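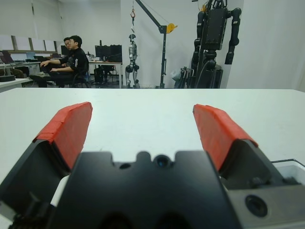 ## 4. 현장 관찰: 그리퍼가 들어온 뒤의 작업실

### 4.1 작업실의 배치와 손목 시점

Pavstead 작업실의 하루를 이해하려면 사람의 눈높이보다 로봇 손목의 높이에서 먼저 보는 편이 빠르다. 그림 2는 손목 카메라로 얻은 화면으로, 벌어진 두 손가락과 그 끝을 감싼 붉은 패드 너머로 흰 작업대가 펼쳐지고, 그 뒤로 책상에 나란히 앉은 두 사람과 모니터, 갠트리 크레인에 매달린 은색 소형 휴머노이드, 지지대에 올려진 검은색 대형 휴머노이드가 함께 보인다. 우리는 이 시점이 무척 마음에 들었다. 작업실을 다룬 기존 연구는 대개 천장 카메라나 관찰자의 메모에 기대어 왔는데, 손목 시점 자료에는 로봇의 작업과 사람의 작업이 한 화면에 겹쳐 기록된다. 작업대를 사이에 두고 누가 어디에 앉는지, 로봇에서 얼마나 떨어져 일하는지가 별도의 장비 없이 드러나는 것이다.

Pavstead는 부품 분류와 포장 전 정렬을 맡는 물류 지원 업체이고, 이 작업실은 현장에 내보낼 동작을 미리 시험하는 곳이다. 예전에는 분류 담당자가 새 부품이 들어올 때마다 직접 손으로 집어 보고, 어느 방향으로 놓아야 다음 공정에서 걸리지 않는지를 종이에 적었다. 이제 그 일의 상당 부분은 그리퍼가 맡는다. 담당자의 자리는 작업대 앞에서 책상 쪽으로 옮겨졌고, 하루의 리듬도 달라졌다. 본 연구가 묻는 것은 바로 그 달라진 리듬이다.

### 4.2 자료와 참여자

면담에는 분류 담당자와 정비 담당자를 합쳐 5명이 참여하였다. 본문에서는 동의를 얻어 Eun-seong Ha, Sơn Kim, Nga Hầu 세 사람의 발언을 실명으로 인용한다. 관찰은 6월에 시작하였으며, 같은 기간의 파지 시도 2,002건과 담당자가 남긴 작업 일지를 함께 분석하였다. 파지 시도는 제어 소프트웨어가 자동으로 저장한 기록에서 추출하였고, 일지는 날짜와 부품 종류를 기준으로 파지 기록과 연결하였다. 연결이 불분명한 항목은 연구진 Lộc Mai와 Kha Cù가 각자 판정한 뒤 의견이 갈린 것만 다시 논의하였다.

일지의 양식은 우리가 정하지 않았다. 담당자들이 쓰던 방식을 그대로 두었더니 문장의 길이도 말투도 제각각이었고, 코딩에는 품이 많이 들었다. 그래도 그 덕분에 얻은 것이 훨씬 많다. "모서리 쪽을 물면 돈다", "광이 나는 면은 오전에 잘 안 잡힘" 같은 짧은 메모는 정해진 설문 항목으로는 도저히 건질 수 없는 자료였다.

### 4.3 손의 일에서 말의 일로

가장 뚜렷한 변화는 담당자들이 손으로 알던 것을 말로 옮기기 시작했다는 점이다. 부품을 직접 집을 때에는 힘을 얼마나 줄지, 어느 면을 먼저 잡을지를 굳이 설명할 이유가 없었다. 그리퍼에 같은 일을 시키려면 접근 방향과 손가락 간격, 닫는 속도를 정해야 하고, 그러자면 자신의 손이 해 온 일을 되짚어 보아야 한다. Eun-seong Ha는 이 과정을 다음과 같이 회고하였다.

> "얇은 판을 들 때 제가 새끼손가락으로 밑을 받친다는 걸 그때 처음 알았어요. 로봇한테는 새끼손가락이 없잖아요. 그래서 책상 끝으로 살짝 밀어낸 다음에 잡게 했더니 되더라고요. 그날은 집에 가서도 계속 그 얘기만 했어요."

이 사례가 흥미로운 까닭은 해법이 두 손가락의 한계를 정확히 짚는 데서 나왔다는 점에 있다. 숙련자는 자기 기술을 기계에 그대로 베껴 넣는 대신, 기계의 몸에 맞는 다른 동작을 고안하였다. 우리는 이를 '번역 작업'이라 부른다. 일지 전체에서 번역 작업에 해당하는 서술은 새 부품이 들어온 직후에 몰려 있었으며, 같은 부품을 오래 다룰수록 줄었다. 작성자별로 보면 경력이 긴 담당자일수록 서술이 구체적이었다. 자동화가 숙련을 쓸모없게 만든다는 통념과는 사뭇 다른 결과이며, 이번 연구에서 우리가 가장 반갑게 받아들인 대목이기도 하다.

번역 작업이 언제나 매끄럽지는 않았다. Sơn Kim은 설명해야 할 것이 늘어난 만큼 피로도 늘었다고 말한다. 몸은 덜 쓰지만 퇴근할 무렵이면 머리가 무겁다는 것이다. 그가 특히 어려워한 것은 실패의 원인을 적는 일이었다. 부품이 미끄러졌을 때 패드의 마모 탓인지, 부품 표면 탓인지, 접근 각도 탓인지를 가려내려면 여러 조건을 바꾸어 가며 반복해야 하는데, 처음의 일정표에는 그런 시간이 잡혀 있지 않았다. 이후 작업실에서는 실패 검토를 정식 업무 시간에 넣었다. 작은 조정이지만 면담에서 가장 자주 언급된 변화였다.

### 4.4 자리와 대화의 변화

책상과 작업대의 거리도 다시 볼 만하다. 그림 2의 두 사람은 작업대 건너편 책상에 나란히 앉아 있다. 분류 담당자들에 따르면 과거의 작업대에서는 각자 맡은 구역만 바라보며 일했고, 옆 사람의 방식은 교대할 때나 잠깐 엿볼 수 있었다고 한다. 책상으로 자리를 옮긴 뒤에는 같은 기록을 놓고 이야기하는 시간이 생겼다. Nga Hầu는 정비 담당자로서 이 점을 높이 평가하였다. 전에는 고장이 난 뒤에야 호출을 받았으나, 이제는 "요즘 왼쪽이 조금 늦게 닫히는 것 같다"는 말을 지나가다 듣고 미리 점검한다는 것이다.

대화의 내용도 풍부해졌다. 관찰 초기의 대화는 오류 메시지를 읽어 주고 답을 구하는 수준이었다. 시간이 흐르면서 담당자들은 서로의 파지 방식에 이름을 붙이기 시작했다. 밀어서 잡기, 눕혀 잡기, 기다렸다 잡기 같은 표현이 일지에 등장하였고, 얼마 지나지 않아 정비 담당자도 같은 말을 썼다. 직무가 다른 사람들이 공유하는 어휘가 현장에서 저절로 자라난 셈인데, 이를 자료 속에서 차례로 따라가는 일은 연구진에게도 대단히 즐거운 경험이었다.

다만 대화에 끼기 어려운 사람도 있었다. 기록을 읽는 화면이 익숙하지 않은 담당자는 처음 얼마간 말수가 줄었고, 면담에서도 질문하기가 미안했다고 털어놓았다. 작업실은 화면 조작과 부품 지식을 한 사람에게 모두 요구하지 않고, 두 담당자가 짝을 이루어 기록을 검토하도록 하였다. 짝 검토를 도입한 이후의 일지에서는 한 항목에 두 사람의 의견이 나란히 적힌 경우가 눈에 띄게 많았다.

### 4.5 해석의 범위

이 절의 결과는 시험 공간을 갖춘 작업실에서 얻은 것이며, 처리량에 쫓기는 생산 라인으로 곧바로 옮겨 읽기는 어렵다. 파지 기록은 시도가 있었던 순간만을 담고 있어, 담당자가 망설이다가 시도 자체를 포기한 경우는 일지에 의존할 수밖에 없었다. 손목 시점 자료 또한 로봇이 향한 방향에 좌우된다. 사람의 위치를 분석할 때에는 작업대 너머가 충분히 드러난 자료만 사용하였고, 화면 속 인물의 행동이나 의도는 추정하지 않았다.

그럼에도 번역 작업과 공유 어휘라는 두 현상은 다른 현장에서도 확인해 볼 가치가 충분하다. 5절에서는 Stemesham의 조립 작업실에서 같은 코딩 체계를 적용한 결과를 제시하고, 담당자가 직접 이름 붙인 파지 방식이 신규 인력의 교육 자료로 어떻게 쓰였는지를 살펴본다.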